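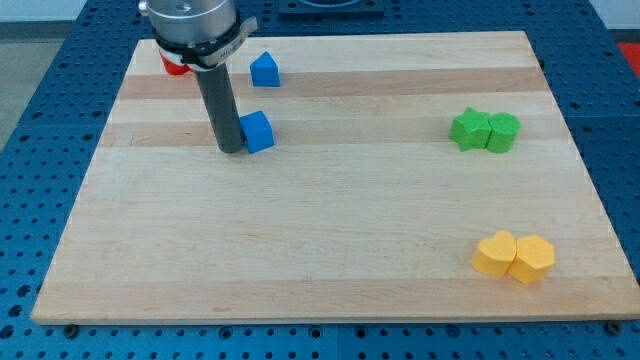 By Salim Kinyua

I finally oiled the cutting boards. All of them, in one go, on a gray February afternoon when I had promised my wife I would be doing the taxes. If you've been reading this newsletter for a while you know I put this off every winter until the boards feel like old driftwood, and then I write you a long guilty note about it. So, hello again!

My big maple one is the board I care most about. I bought it the year we moved to Grillville, from a man who was closing up his shop and wanted the wall space back, and it has been on our counter ever since. It has a burn ring from a saucepan (me) and a whole family of knife marks at one end where my daughter learned to cut carrots. I used to think I'd sand all that out one day. Now I just go over the fuzzy spots and leave the rest alone.

A few of you wrote after the last issue to ask what I use, so I'll give you the whole routine. I wash the board with dish soap and hot water, both sides, and stand it on its edge overnight. Please don't lay it flat to dry. I did that for years and ended up with a board that rocked like a boat every time I chopped an onion. In the morning I rub it with coarse salt and half a lemon if it smells of garlic, rinse it, and let it dry all over again. Then a light sanding with 300 grit paper, going with the grain, and a wipe with a damp cloth.

After that comes plain mineral oil from the drugstore. I pour on more than seems decent, spread it with my hand and leave it for 8 hours, then wipe off whatever is still sitting on top. If the ends look thirsty they get a second helping. End grain drinks like you wouldn't believe.

Do not use olive oil. I know your uncle does. Mine did too, and his board smelled like a box of old crayons.

My neighbor swears by finishing with a beeswax paste, and this year I gave in and tried it. I melted some wax into warm oil in a jar set in a pan of water, let it go cloudy, and buffed it on with a torn T-shirt. It's lovely stuff - the board feels like a river stone now and water beads right up on it. The jar is a total loss, though, and so is the T-shirt. I also got wax on the stove knob and I'm still picking at it with my thumbnail.

Reader question from last month: can you save a board that has already split? Sometimes. If it's a hairline at a glue joint, wood glue and a couple of clamps overnight will do it, and I've got one that has held for 2 years that way. If the crack runs right through a strip and you can catch a fingernail in it, I'd retire the thing to bread duty, or put it under a plant.

Next month I want to get into knives, and whether those pull-through sharpeners are as bad as everyone says. I have one in the drawer and I kind of like it. Write and tell me off if you must, I read everything you send, usually with my coffee and before I've looked at anything I'm supposed to be doing. The taxes are still on the table, by the way.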